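Workshop > Notebooks > Bench cell 3
4 minute read
Print this page | E-mail this page

October 3, 2025 – sweeping cell, upkeep and one repair

Came in to a note from Yanti on the keyboard: "wrist is clicking again, I didn't touch it." So that was the morning gone. I had planned to spend it on the brush-and-dustpan runs, and I did get to those in the end, but the wrist came first (it always does, poor thing).

Powered down, tag on the switch, arm parked in the low pose with the foam block under the elbow. I turned the last joint by hand and felt the click straight away, once per turn, always at the same spot. Pulled the cover – four screws, one of them already chewed up, probably by me in March – and found the cable sleeve had crept forward and was riding over the edge of the clamp. Every time the joint came round, the sleeve caught and let go. No damage to the cable itself that I could see or feel, and the continuity check was clean on every line, even while I wiggled it.

Pushed the sleeve back, put on a fresh tie behind the clamp, and left a bit more slack in the loop than before. The old loop was really tight! I think whoever ran it (me again, I suspect) did it with the arm straight and never tried it folded. Ran the joint end to end 16 times at slow speed with my ear practically on it. Quiet. Then 44 times at working speed, also quiet. New screw from the Boateng drawer to replace the chewed one. We're down to the last few of those, so they go on the next order.

While the cover was off I wiped out the old grease around the seal and put on a thin new smear. The Stondis grease, the one in the blue tub, please don't use the stuff from the Tratthorpe bench. It's fine for their slides but it gets gummy in a wrist.

After lunch I set the table back up. The dish rack stays in for this one, parallel to the far edge, and the brush goes with its head against the rack so the handle sits up off the table. We tried it flat last week and the fingers kept scraping the tabletop on the way in, which does the pads no good at all. Coffee beans for the load, in the scoop of the dustpan.

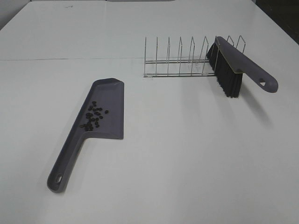
Do the finger pads need changing every time the wrist cover comes off?

Only if they fail the paper test. Close the gripper on a strip of printer paper at the low force setting and pull; if it slides out easily, change both pads together and redo the zero.

Ours passed on the left and failed on the right, so both came off. The right one had a shiny patch near the tip and the glue was letting go along one side. I cleaned the metal with alcohol, let it dry properly this time, stuck the new ones on and clamped them for over 3 hours. Yes, that's longer than the sheet says. Last time I went by the sheet and one of them walked off sideways by the end of the day.

Redid the zero with the pads on. It had shifted a little, as you'd expect with fresh rubber, and I saved the new value under today's entry in the cell folder. The old one is still in there if anybody needs to go back. Please don't overwrite it, I'd like to see how far the pads squash over the next few weeks.

One thing I haven't sorted out: the camera mount. There's a tiny bit of play at the base when you lean on the table, and I can't tell if it's the bolt or the plate. I snugged the bolt and it got better, then I leaned on it again and it was back. Yanti thinks the plate is bent. She has a spare from the old Senholm cell and offered to bring it down, so I'll swap it in and redo the calibration before we collect anything we care about. Until then, no leaning on the table, please – that includes me with my coffee.

Left for next time:
- swap the camera plate, then calibrate
- order wrist cover screws
- check the new tie behind the clamp after a full day of runs
- find out who has the small torque driver, it's not in its slot

Arm is parked, tag is off, e-stop tested and reset. Wrist still quiet when I shut down.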